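1/ 안녕하세요. 저는 캐트린 베리스(Catrin Bellis)라고 합니다. 웨일스에서 왔고 한국어는 아직 공부하는 중입니다. 틀린 표현이 있으면 댓글로 고쳐 주셔도 괜찮습니다. 오늘은 축구 원정 응원에 대해 길게 쓰려고 합니다. 표를 사는 이야기가 조금, 버스 이야기가 많이 있습니다.

2/ 제가 응원하는 팀은 큰 팀이 아닙니다. 하부 리그의 작은 팀이고, 홈 경기에는 빈자리가 많습니다. 그런데 원정 경기는 다릅니다. 원정석은 상대 구장이 정해 주는 만큼만 있어서, 작은 팀인데도 표가 모자랄 때가 있습니다. 처음에는 이것을 이해하지 못했습니다.

3/ 이번 시즌에 우리 팀의 가장 먼 원정은 물로드몬트(Mulodmont) 구장이었습니다. 그 구장의 원정석은 200석입니다. 한쪽 골대 뒤, 모서리에 가까운 곳에 있습니다. 지붕은 있지만 앞줄까지 덮지 않습니다. 그래서 앞줄에 앉는 사람은 비옷을 준비해야 합니다.

4/ 원정표는 보통 순서가 있습니다. 먼저 시즌권을 가진 사람, 그 다음에 회원, 마지막에 일반 판매입니다. 저는 시즌권이 없고 회원권만 있습니다. 회원 판매는 오전 열 시에 시작했습니다. 저는 아홉 시 반부터 컴퓨터 앞에 앉아 있었습니다.

5/ 판매는 로놀렌트(Lonolent)라는 예매 사이트에서 했습니다. 이 사이트를 저는 좋아하지 않습니다. 대기 번호가 나오는데, 그 번호가 줄어드는 속도가 일정하지 않습니다. 한참 멈춰 있다가 갑자기 내 차례가 됩니다. 화장실에 가면 안 됩니다.

6/ 차례가 되면 결제할 시간을 14분 줍니다. 길다고 생각하실 수도 있습니다. 그러나 회원 번호를 넣고, 같이 가는 친구의 회원 번호도 넣고, 카드 인증까지 하면 그렇게 여유롭지 않습니다. 친구의 번호는 꼭 미리 메모장에 써 두세요. 저는 그날 친구에게 전화했는데 친구가 자고 있었습니다.

7/ 결국 표를 두 장 샀습니다. 한 회원이 살 수 있는 최대가 두 장입니다. 자리는 고를 수 없고 자동으로 정해집니다. 저희는 뒤에서 셋째 줄을 받았습니다. 아주 기뻤습니다.

8/ 여기서 질문을 받은 적이 있습니다. "표를 다른 사람에게서 사면 안 됩니까?" 제 대답은 조심하라는 것입니다. 원정표에는 구매한 회원의 이름이 등록됩니다. 문제가 생기면 그 회원이 책임을 집니다. 모르는 사람이 비싸게 파는 표는 저는 사지 않습니다. 입구에서 돌아간 사람을 본 적이 있습니다. 네 시간 버스를 타고 와서 경기를 못 보면 정말 슬픈 일입니다.

9/ 못 가게 되었을 때는 구단 표 창구에 먼저 연락하는 것이 좋습니다. 우리 구단은 경기 이틀 전 정오까지 반환을 받아 줍니다. 그 뒤에는 대기 명단에 있는 사람에게 갑니다. 이 명단이 있다는 것을 모르는 팬이 꽤 많습니다. 홈페이지의 아래쪽에 작은 글씨로 있습니다.

10/ 이제 버스 이야기입니다. 물로드몬트까지 기차로도 갈 수 있습니다. 하지만 저녁 경기이면 돌아오는 기차가 없습니다. 갈아타는 역에서 막차가 먼저 떠납니다. 그래서 서포터스 모임에서 전세 버스를 빌립니다. 올해는 아비사르(Avisar)라는 회사의 버스였습니다.

11/ 출발은 오후 한 시 십오 분이었습니다. 장소는 홈구장 동쪽 주차장입니다. 작년까지는 서쪽이었는데 바뀌었습니다. 서쪽에서 기다린 사람이 두 명 있었고, 버스가 한 바퀴 돌아서 태웠습니다. 운전기사님이 화를 내지 않아서 다행이었습니다.

12/ 버스에서 지켜야 할 것들이 있습니다. 술은 안 됩니다. 경기장에 가는 전세 버스에서는 술을 마실 수 없습니다. 한국 친구들에게 이 말을 하면 놀랍니다. 한국 야구장의 맥주 문화를 생각하면 그럴 만합니다. 저는 잠실에서 맥주를 등에 메고 파는 분을 보고 반대로 놀랐습니다.

13/ 휴게소는 한 번 들렀습니다. 이십오 분을 쉬었습니다. 커피 줄이 너무 길어서 저는 포기하고 샌드위치만 샀습니다. 달걀 샌드위치를 버스 안에서 먹는 것은 옆 사람에게 미안한 일이라는 것을 배웠습니다. 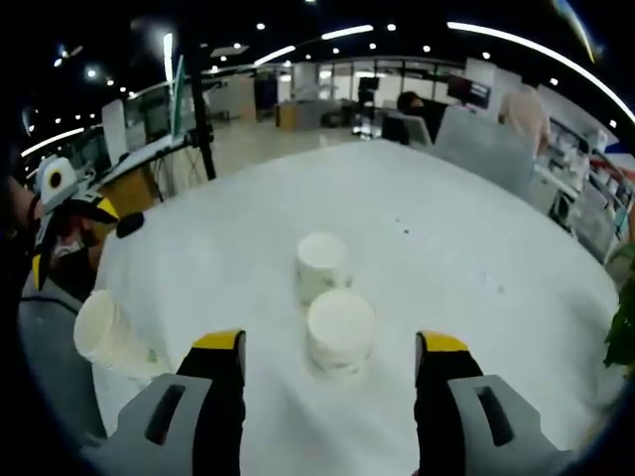 14/ 버스 안에서 제일 많이 나온 이야기는 콜라르시(Kolář)였습니다. 우리 팀의 새 왼쪽 수비수입니다. 8월에 왔고, 아직 팬들의 의견이 갈립니다. 공격할 때는 훌륭합니다. 그런데 올라간 다음에 돌아오는 것이 느립니다. 제 뒤에 앉은 아저씨는 그것이 선수 잘못이 아니라 미드필더가 자리를 채우지 않기 때문이라고 삼십 분 동안 설명했습니다.

14-1/ 수정합니다. 위에서 "콜라르시"라고 썼는데, 그냥 "콜라르"입니다. 자동 완성이 이상하게 되었습니다. 체코 이름이라서 끝의 소리는 "르시"에 가깝게 들리기도 한다고 어떤 분이 알려 주셨습니다. 한글로 어떻게 쓰는 것이 맞는지 저는 잘 모르겠습니다. 이 글에서는 콜라르라고 쓰겠습니다.

15/ 경기장에는 다섯 시 반이 되기 전에 도착했습니다. 경기는 일곱 시 사십오 분입니다. 너무 이르다고 생각했지만, 원정 팬이 들어갈 수 있는 문은 하나뿐이고 가방 검사가 있습니다. 큰 가방은 안 됩니다. A4 종이보다 큰 가방은 맡겨야 하는데, 맡기는 곳이 경기장 반대쪽입니다. 작은 가방을 가지고 가십시오.

16/ 물병은 뚜껑을 빼앗깁니다. 뚜껑 없는 물병을 들고 응원하는 것은 불편합니다. 아는 팬들은 주머니에 뚜껑을 하나 더 넣어 간다고 합니다. 규칙을 어기라고 권하는 것은 아닙니다. 저는 그냥 빨리 마셨습니다.

17/ 그날 관중은 3000명이었습니다. 전광판에 그렇게 나왔습니다. 딱 떨어지는 숫자라서 다들 웃었습니다. 누가 "한 명은 방금 집에 갔을 것이다"라고 했습니다.

18/ 음식은 파이를 추천합니다. 원정석 뒤의 매점은 종류가 두 가지입니다. 고기와 치즈양파입니다. 하프타임에 가면 치즈양파는 이미 없습니다. 전반 사십 분쯤에 나가면 살 수 있지만, 그러면 골을 놓칠 수 있습니다. 저는 골을 놓쳤습니다.

19/ 그렇습니다. 우리 팀의 첫 골을 보지 못했습니다. 파이를 받는 순간에 소리가 났습니다. 매점 직원도 같이 뛰어나가서 보려고 했습니다. 콜라르가 왼쪽에서 올린 공을 머리로 넣은 골이었다고 친구가 말해 주었습니다. 친구는 지금까지도 그 골이 이번 시즌 최고의 골이라고 말합니다. 저는 확인할 수 없습니다. 하이라이트 영상은 카메라가 너무 멀었습니다.

20/ 후반에 동점이 되었습니다. 상대의 코너킥이었고, 우리 골키퍼가 나오다가 멈췄습니다. 나오든지 있든지 결정해야 하는데 중간에 서 있었습니다. 이 문제는 작년부터 있었습니다. 젊은 골키퍼이니까 시간을 주어야 한다고 생각합니다만, 그 순간에는 저도 소리를 질렀습니다.

21/ 마지막 점수는 2대 1, 우리의 승리입니다. 결승골은 추가 시간에 들어갔습니다. 예쁜 골은 아니었습니다. 공이 수비수의 무릎에 맞고 들어갔습니다. 그래도 원정석은 난리가 났습니다. 모르는 할머니가 저를 안았습니다. 제 안경이 앞줄로 날아갔는데, 앞줄 사람이 주워서 손에서 손으로 돌려주었습니다.

22/ 한국어로 "역전승"이라는 말을 쓰고 싶었지만, 우리가 먼저 넣었으니까 역전은 아닙니다. "극장골"이라는 말이 있다고 배웠습니다. 이 말이 정말 마음에 듭니다. 영어에는 이렇게 짧고 좋은 말이 없습니다.

23/ 경기가 끝난 뒤에는 원정 팬을 십 분 동안 안에 있게 합니다. 홈 팬들이 먼저 나갑니다. 이 시간에 선수들이 인사하러 옵니다. 콜라르는 제일 늦게 와서 제일 오래 있었습니다. 제 뒤에 앉았던 버스 아저씨가 그에게 박수를 제일 크게 쳤습니다.

24/ 돌아오는 버스는 조용했습니다. 이기면 시끄러울 것 같지만 모두 피곤해서 금방 잤습니다. 도착 시간은 새벽 두 시가 넘었습니다. 저는 다음 날 오전에 수업이 있었습니다. 학생들에게는 감기 기운이 있다고 했습니다. 목소리가 없었으니까 반은 사실입니다.

25/ 비용을 묻는 분들이 계셔서 씁니다. 정확한 금액은 시즌마다 달라서 쓰지 않겠습니다. 다만 저의 경우에는 버스가 표보다 비쌌습니다. 학생과 65세 이상은 표에 할인이 있고, 버스에는 할인이 없습니다. 버스 신청은 표를 산 다음에 따로 해야 합니다. 표를 샀다고 버스 자리가 자동으로 생기지 않습니다. 매번 이것을 착각하는 사람이 있습니다.

26/ 한국에서 여행으로 오시는 분들이 큰 팀의 표만 찾으시는 것을 자주 봅니다. 물론 큰 경기장도 훌륭합니다. 그런데 일정이 하루 비면 작은 팀의 홈 경기도 보십시오. 당일에 창구에서 살 수 있는 경우가 많고, 감독이 교체 선수에게 하는 말까지 들립니다. 단, 좋은 말만 들리는 것은 아닙니다.

27/ 컵 대회 경기는 조금 다릅니다. 시즌권에 포함되지 않는 경우가 있고, 대진이 정해진 뒤에 판매까지 시간이 짧습니다. 우리 팀은 대진 추첨 다음다음 날에 판매 날짜를 발표했습니다. 구단 이메일을 신청해 두시면 편합니다. 스팸함도 확인해 보세요. 제 것은 항상 거기에 들어갑니다.

28/ 댓글에 답합니다. "혼자 가도 됩니까?" 됩니다. 저도 첫 원정은 혼자 갔습니다. 버스에서 빈자리 옆 사람에게 "여기 앉아도 됩니까" 하고 물어보면 그것이 시작입니다. 그때 옆에 앉은 사람이 지금 같이 다니는 친구입니다. 전화를 안 받고 자고 있던 그 친구입니다.

29/ 또 하나의 댓글. "아이와 같이 갈 수 있습니까?" 갈 수 있지만, 원정석에서는 많은 사람이 계속 서 있습니다. 키가 작은 아이는 안 보일 수 있습니다. 창구에 미리 말하면 맨 앞줄을 주기도 합니다. 앞줄은 비를 맞는다고 3번 글에 썼습니다. 아이 비옷도 준비하십시오.

30/ "응원가를 몰라도 됩니까?" 괜찮습니다. 우리 팀 응원가의 절반은 같은 멜로디에 선수 이름만 바꾼 것입니다. 콜라르는 이름이 짧아서 박자가 남습니다. 그래서 이름 뒤에 박수를 두 번 넣습니다. 이 박수를 세 번 치는 사람들이 있어서 항상 안 맞습니다. 버스에서 투표를 했는데 결론이 나지 않았습니다.

31/ 다음 원정은 가까운 곳입니다. 기차로 사십 분이고, 돌아오는 막차도 있습니다. 회원 판매가 시작되면 이 아래에 시간을 올리겠습니다. 이번에는 친구의 회원 번호를 종이에 써서 모니터에 붙여 두었습니다.

32/ 추가합니다. 어떤 분이 "시즌권을 가진 사람"을 한 단어로 "시즌권자"라고 쓸 수 있다고 알려 주셨습니다. 감사합니다. 다음부터 그렇게 쓰겠습니다. 그리고 25번 글의 버스 신청은 구단이 아니고 서포터스 모임에 하셔야 합니다. 구단에 전화하면 그쪽 번호를 다시 알려 줍니다.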